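CIMEVURA SPENDS SEPTEMBER PUSHING BUTTONS

Oleck, September. Cimevura has begun gathering examples for Benden, its learning system for household chores. First subject: the power strip.

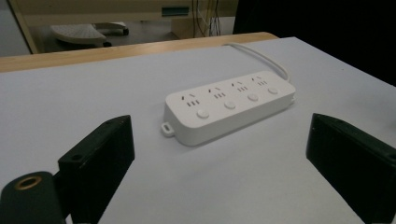
Four outlets, four buttons, open gripper. Photo: Cimevura

Operators at the Bodnár workshop guide the gripper by hand through 30 tries per session. Fumbles are kept. The company has plenty.

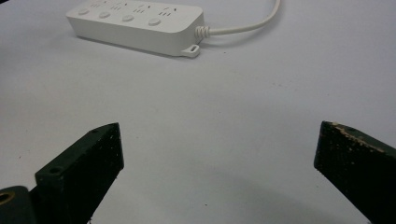 The strip from its long button side, with the gripper standing off. Photo: Cimevura

Lamp switches follow. Press visits by appointment; please bring your own coffee.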